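Nodstead memory boxes, where we've got to

Quick one as the kettle's on and I have to be out by six. Loads of you asked how the museum thing went on Thursday so. Went well. Mostly.

For anyone new, Nodstead Museum is trying to collect people's memories of the old ferry before everyone who rode it has gone. Recordings, letters, tickets, whatever. You sign up for a talking evening, sit at a table of strangers and somebody asks you what you remember. Then it goes in the archive and eventually on the website. Anyone can join in, you don't need to have been a captain. 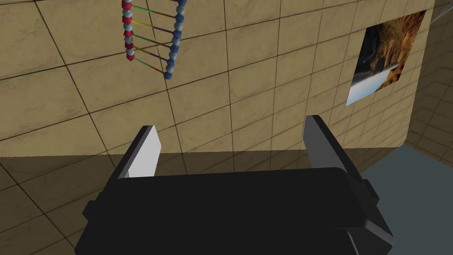 Gripper with the jaw wide open.

I was on table two. Went in thinking I had nothing to say, I was nine when it stopped running. Talked for half an hour. The smell of the engine, the man with the ticket punch, my gran refusing to sit downstairs in any weather. Hadn't thought about the green benches in years and then a woman across from me said "the slats pinched your legs" and yes!! They did. Whole table shouting.

Two people remembered the last crossing completely differently. One said there was a brass band. The other said no band, rain, and everyone went home early. Both were there. Joni Nurmi was running our table and just wrote both down, didn't try to settle it, and I liked that a lot. Told us afterwards the archive keeps all the versions side by side.

Things I'd change. The room is too echoey, my bit of recording has table three in it louder than me. Also the form. It's four pages and asks for your "relationship to the vessel". I put passenger. And the sandwiches went before seven, get there early.

The target is 2,000 recordings and they have 285. So a long way to go. Zollamstead library did the same for the canning factory and got plenty in once they started visiting people at home instead of waiting for them to turn up, so maybe that. My uncle would never go to an evening but he'd talk all day in his own kitchen.

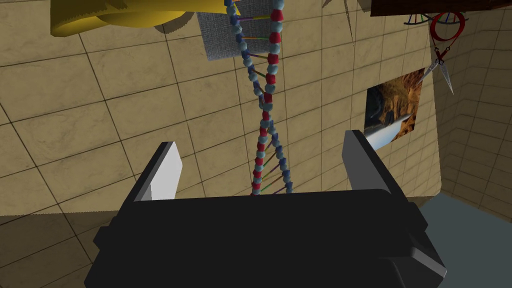

DNA model, with the gripper in front.

Biggest surprise was the Jääskeläinen letters. Family ran the tea counter on board and kept everything. There's a folder of 89 letters, mostly complaints about the tea, some of them very rude. One man from Dollumberg wrote 12 times. Twelve! About scones. They read a few out and I laughed untill I had to go and stand in the corridor. Hoping they put the lot online, scans and all, not just the typed up bits. 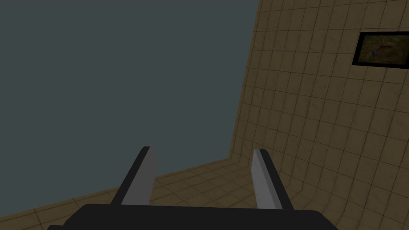
Next evening is in June and I've said I'll help on a table, so I've been trying to learn how to ask questions properly. Harder than it sounds. Joni's advice was to leave a gap after someone stops talking and not rush in to fill it. A good wide gap, like the one between those two gripper fingers, with nothing held in it. I am terrible at this. Practised on my sister over the phone and lasted maybe three seconds before I started on about the benches again.

If you've got anything at all, a photo, a ticket, half a story your dad used to tell, please bring it or drop it at the front desk. They scan it and give it straight back, you dont have to part with it. And if you can't get to Nodstead, ring them and ask about a home visit, I don't know if they do those yet but if enough of us ask they might have to.

Right, bus. More when I've found gran's season ticket, which is either in the loft or the biscuit tin.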